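Does a Reaction-Time Trainer Make a Faster Karter?
Final project report, Sport Science Stream
Yamuna Murthy, Tolera Workneh and Fasil Tilahun
Supervisor: Venkatesh Subramaniam

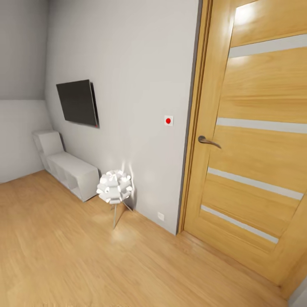
1. Why we picked this

Anyone who hangs around a kart track for a season will be told that reaction time wins races. Parents say it, coaches say it, and the people who sell training gear say it loudest. Two of us race at the Pledham circuit and we had both been told to buy a light-board trainer, the kind where you slap the pads as they light up. The club had just bought one called the Silora. The leaflet that came with it promised "measurable gains on track" and gave no measurements.

We wanted to see some. Our question was whether four weeks of practice on the Silora would lower a junior driver's lap times by more than ordinary practice would. Fasil thought it would. Yamuna and Tolera thought it would make people better at slapping pads.

2. What others have found

We read what we could get through the school library. Most of the studies we found tested reaction time in a lab and stopped there. Drivers tended to do well in those tests, but that doesn't tell you which came first. Quick kids may stick with karting while the slower ones take up something else. A few papers had people train on a device and then retested them on the same device, and reported an improvement. We don't see how you could fail to get one.

There was very little on lap times. One reason might be that lap times are a mess, as we found out.

3. Method

We had 23 junior drivers sign up, all with at least one full season behind them. Thirumalai Kurian, who runs the junior program, drew names to split them into a trainer group and a control group. The trainer group did 15 minutes on the Silora before each practice session. The control group did the usual warm-up. Everyone then drove the same practice.

All laps were timed by the track's own transponder system. We used club hire karts, since private karts vary too much in engine and set-up. Karts were drawn by lot at each session. We left out the first two laps of every run (cold tyres) and any lap with a spin, a yellow flag or obvious traffic. "Obvious" was decided by whoever was standing at the fence, and we come back to this in section 5.

By the end of October we had 3,129 laps. After taking out the ones above, plus 198 where the transponder number didn't match the sign-on sheet, we used the rest.

4. Results

On the light board, the trainer group got a lot better. Every driver in it beat their first score by the second week, and most had levelled off by the third. The control group, tested only at the start and the end, also improved a little, which suggests that just having seen the thing before is worth something.

On the track, both groups got faster. The trainer group's median lap improved slightly more than the control group's, but the gap was smaller than the gap between the best and worst hire kart on the same afternoon. When we compared drivers only on laps in the same kart, the difference shrank again, and in two of the karts it went the other way.

We also looked at starts, because that is where a fast reaction should count if it counts anywhere. Club starts are rolling, so there is no light to react to in the way the leaflet imagines. Positions gained by the first corner had no pattern we could find. The driver who gained the most places overall was in the control group and had the second-lowest light board score.

5. Problems with our study

The sample was small. Three drivers missed a week with exams. The kart draw was fair but it did not even out over only four weeks, and one driver got the kart with the sticky brake pedal three times.

The traffic rule was too loose. Tolera threw out more laps than Fasil did, and we only noticed when we compared sheets at the end. We reran the figures with Tolera's rule applied to everything and the result didn't change much, but we should have written the rule down first.

The drivers also knew which group they were in. Some of the trainer group told us they felt sharper. They may well have been. It may also be that being handed an expensive gadget and told it works makes you try harder, and our design can't separate the two.

We asked the local seller, Brirnoven, for the testing behind the leaflet. They sent us a second copy of the leaflet.

6. What we think it means

We can't say the trainer does nothing. We can say that if it does something for lap times, the effect is small enough to get lost behind tyre wear, kart differences and the weather. A family choosing between the trainer and a few more practice days should ask to see better evidence than ours before buying the trainer.

Fasil would like it noted that he still thinks it helps with starts. The other two authors have asked him for the data.

7. If we did it again

Use fewer karts and weigh the drivers every session. Run for a full season. Give the control group some other gadget so that everyone feels looked after. Test braking points as well as lap times, using the data logger from the Krishnan workshop, which we were offered too late to use.

Lap sheets and the sign-on records are in the appendix. The two sheets with coffee on them have been retyped.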